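Open day at Skutport, bimanual cell – who else went?

14 replies · 3 shares

maluvik_dan
Went on Thursday. The hall was mostly conveyor vendors, but the Skutport lab had a two-arm bench cell running in the back room and I spent most of my visit there. The task was clearing small white balls off a table into a bowl with little bottles standing among them. The operator reset the table by hand between runs. I timed what I could and got 81 seconds for the longest run I watched start to finish. Did anyone catch the afternoon session? I had to leave at 2.

torque_ripple
I was there in the afternoon. Same task, slower. They had turned the speed limit down because people kept leaning in. My issue is with the task choice. A ball in a bowl tells you very little. The bowl forgives several centimeters of error at the drop, and the grasp is the same from every side.

maluvik_dan
The drop is forgiving, agreed. The approach is a different matter. With a bottle standing next to the ball you have a limited set of wrist angles, and a light ball rolls when you touch it wrong. I saw one roll under the other arm and the policy waited for the arm to clear before going after it. I would not call that trivial.

torque_ripple
Waited, or stalled? From outside the rail you can't tell those apart.

Simin Rezaei posted a write-up from the lab side, copying the relevant part for those who can't open the link:

"We chose the layout so that both arms have a reason to enter the middle of the table. The bowl sits near the top center, where either arm can reach it. Balls and bottles are placed by hand in a loose arrangement, different each time, and the bottles are to be left standing. A run with a fallen bottle is logged as a failure even if every ball ends up in the bowl.

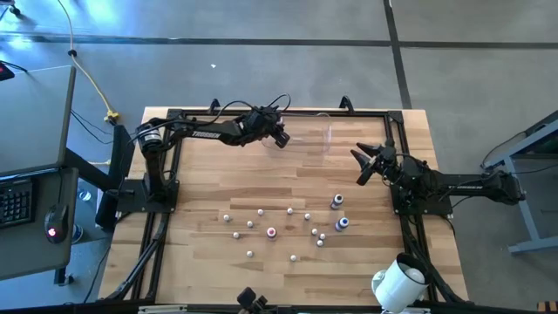 Simin Rezaei
Test engineer, Skutport open lab

The arms are mounted facing each other across the rail frame. This gives good overlap in the center and poor reach at the corners, so we keep the objects away from the corners. Visitors asked about the clear bowl. It is harder for the cameras than an opaque one, and we wanted that in the trials. The policy was trained on 800 teleoperated episodes, all on this table."

k_offset
Thanks for copying that. "All on this table" is the line I would underline. Did anybody ask about moving the setup to another bench?

maluvik_dan
Radosław Michalski asked during the Q&A. Answer was that they tried it in November after new flooring went in, and had to collect 60 more episodes before the success rate came back.

torque_ripple
Which supports my point. You could script this with a calibrated camera and a blob detector – white balls, known diameter, done.

k_offset
White balls on light wood, next to bottles with white bodies. Your blob detector is going to have opinions about the bottles.

torque_ripple
Filter by height. The bottles stand up.

k_offset
Until one doesn't. Then you have a white thing lying at ball height and your script picks at it.

torque_ripple
Fair on the fallen bottle. I still think a scripted baseline should have been running beside it for comparison. Skuvitz did that at their demo and it was more useful than any of the talking.

maluvik_dan
No argument there. I put it on the feedback form. If anyone has the Shojaei handout with the gripper finger dimensions, please scan it, mine got left on the train.

2 people found this thread useful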